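How Do You Make a Picture Out of Tiny Tiles?
By Rafsan Siddiqui

The first mosaic I ever loved was at the swimming pool in Ilto, where I grew up. It was a big blue fish on the wall by the deep end, and I used to hang on to the side and stare at it when I was supposed to be practicing my kicks. From across the pool it was a fish. From up close it was a bunch of little squares that didn't look like anything at all!

So what is a mosaic? It's a picture or a pattern made by fitting lots of small, hard pieces together. The pieces can be glass, stone, pottery, even seashells. People have been making them for thousands of years. The ancient Romans had them on their floors, and you can still walk into some old Roman houses and see dogs and dolphins and sea monsters lying there under your feet.

The pieces have a fancy name. One of them is called a tessera (say it like this: TESS-er-uh). If you have more than one, they're tesserae (TESS-er-ee). You can just say "tiles" if you want. I usually do.

Where do you start?

You start with a drawing, and it's a drawing the same size as the finished mosaic. Mosaic makers call it a cartoon, which made me laugh the first time I heard it, but it's a very old word for a full-size plan and it was around way before Saturday morning TV.

I learned most of this from Fathima Weerakoon, who made the heron on the library wall in Adason. She let me come to her workshop one January while she was working on it, and her cartoon was so long that it hung off both ends of the table. She had drawn big, simple shapes on it and left out the little stuff. Feathers, she told me, come from which way you lay the tiles, so there's no point in drawing every one.

Then comes the cutting. Fathima buys her glass in sheets from a shop called Bhattacharjee, and she cuts it with a tool called nippers. They look like pliers with two little wheels at the end. You put the edge of the glass between the wheels and squeeze, and SNAP, it splits. Bits do fly off, so she wears safety glasses the whole time and I had to wear them too (mine were way too big and kept sliding down my nose). Glass cutting is a job for grown-ups. At home, you can cut squares out of colored paper and learn nearly everything a real mosaic has to teach you.
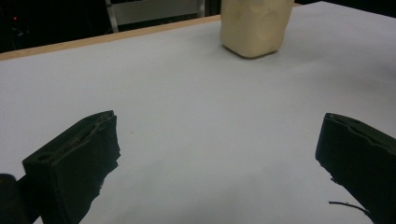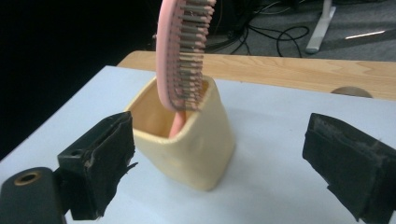
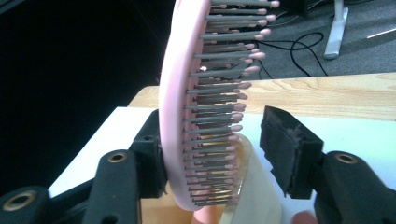
Tiles in a mosaic almost always travel in lines, and the lines have a job to do. They tell your eye which way to go. If the lines curve, the shape looks round, and if they wiggle, it looks like water. The Italian word for this is andamento, which means something like "the way it goes." You can find lines made of tiny things in all kinds of places. Look at the pink hairbrush in the pictures. Each gray pin has its own little pink tip, and the pins are set in rows, so before you notice any one pin you notice the rows. A row of tiles works the same way. Your eye likes to join up small things that sit close together, and it does it so fast that you don't feel it happening.

Fathima showed me with the heron's neck. First she laid the tiles in straight rows, like bricks, and the neck looked as flat as a ruler. Then she scooped them all off and laid the same tiles again in rows that bent along with the neck. Same colors, same glass, and suddenly it looked like something you could put your hand around. I made her do it twice because I wanted to see it again.

What about the gaps?

The skinny spaces between the tiles matter a lot. They get filled with a gritty paste called grout, and the color of the grout can change the whole picture. White grout around dark tiles makes every tile stand out by itself, a bit like a net has been thrown over the picture. Gray grout is quieter. With dark grout, bright colors look even brighter, kind of like stained glass in a church window.

Fathima tests her grout on little sample boards before she does anything she can't undo. She had 20 of them leaning against the wall when I visited, and I thought they were all finished artworks. I asked if I could buy one. She thought that was very funny.

How does it get onto the wall?

OK, my favorite part, because it's sneaky. You might think the artist stands at the wall and sticks the tiles on one at a time. Some do! That's called the direct method. But the heron is 80 inches tall, and Fathima didn't want to stand outside for weeks in the cold. So she used the indirect method, and she made the whole thing backward.

She flipped her cartoon over so it was a mirror image. Then she glued the tiles onto strong paper with the front side facing DOWN, using a weak glue that comes off with water. All she could see while she worked was the backs of the tiles. When a part was done, she cut the paper between the tiles to make pieces that were small enough to carry, and she wrote a number on every piece so they wouldn't get mixed up.

At the library, helpers spread sticky cement on the wall, pressed the pieces into it with the paper facing out, and let it all set. Then they wiped the paper with wet sponges until it went soft and peeled it away, and there was the heron, the right way around. After that came the grout, and a lot of wiping. Grout gets everywhere. I had it in my eyebrows.

Try one yourself

You'll need a sheet of cardboard, some old magazines or colored paper, scissors, and a glue stick.

Draw one big, easy shape on your cardboard. A leaf is good, or a fish.

Cut your paper into small squares. I used 288 for my last fish, but yours can be a lot smaller than that.

Begin at the outside edge of the shape and glue one line of squares all the way around, just inside your pencil line. Leave a tiny gap between one square and the next.

Now glue another line inside the first one, and keep going in toward the middle. When a square won't fit, trim it into a triangle or a wedge.

Do the background last. You can run those lines straight across, or let them ripple out from your shape like rings in a pond.

Then prop it up at the far end of the room and walk away from it. Four big steps should do it. Look back, squint a little, and see what your squares have turned into.

If you're ever in Adason, the heron is on the Stilla Street side of the library, down past the bike racks. Look for the one orange tile in its foot. Fathima let me put that one in.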